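Chapter 3
Containers, Trays and Baskets

Key terms: open weave, rim, load, liner, display angle, cross-contamination, par level

By the end of this chapter you should be able to:
choose a suitable container for dry, moist and fragile baked goods
explain how the weave and rim of a basket affect what it can carry
set out a serving table so that customers can reach the goods without handling them
clean and store plastic, cane and metal containers correctly

Opening case: the counter at Caltholm

When Firouzeh Zamani took over the bakery counter at the Caltholm market hall, she inherited a storeroom full of containers and no record of what any of them were for. There were cane baskets with broken handles, deep steel trays, cardboard cake boxes and a stack of plastic tubs without lids. Staff used whatever was closest. Crusty rolls went soft in the tubs by mid-morning, and iced buns stuck to the bottom of the cane baskets, which could not be washed properly afterwards.

Her first job was to sort the storeroom by material. The cane was kept for wrapped goods only. The steel trays went back to the kitchen for cooling and transport. For the counter itself she bought woven plastic baskets, which can be washed in hot water and left to drain.
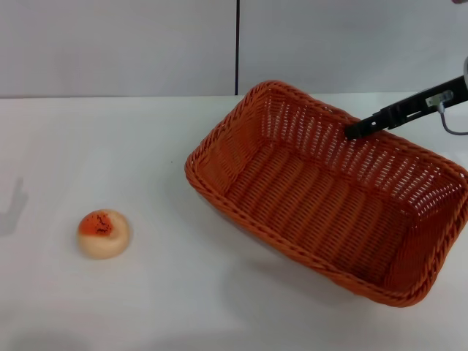
The choice of a woven basket over a solid tub comes down to air. A freshly baked roll continues to give off moisture after it leaves the oven. In a solid container that moisture collects on the base and sides, and the crust softens. Gaps in the weave let it escape. The same gaps also let crumbs, seeds and icing sugar fall through onto the bench, so a liner is needed for anything dusted or filled. Greaseproof paper is the usual choice. Cloth liners look attractive but must be laundered after every service.

The rim matters as much as the weave. It is the part staff take hold of, and it carries the strain when a full basket is lifted. A thick rim keeps the sides from bowing outwards. Check it for cracks at the corners before each shift, and take any damaged basket out of use.

Position is the third consideration. Ebuka Briggs, who trained counter staff at the Nendbridge branch for many years, taught new starters to put the basket down before opening the tongs, and never to fill a basket while holding it against the body. He also asked them to leave clear bench space in front of each basket, where a single item could be set down and wrapped.

Zamani kept a tally during January, her first full month with the new baskets. The counter sold 2563 items and discarded 55 as stale or damaged. She had no figures from the previous manager to set beside these, a problem we return to in the section on record keeping.

The rest of this chapter deals with each type of container in turn. Plastic, cane and metal are covered first, followed by liners and lids. The final section looks at laying out a table for self-service, using the floor plan of the Clullotari cafeteria, which seats 222.

Before you read on

Visit a bakery, canteen or supermarket near you and look at how the unwrapped goods are held. Note the material of each container, whether it is lined, and how customers are expected to pick up the food. Bring your notes to class. You will need them for the activity on choosing liners.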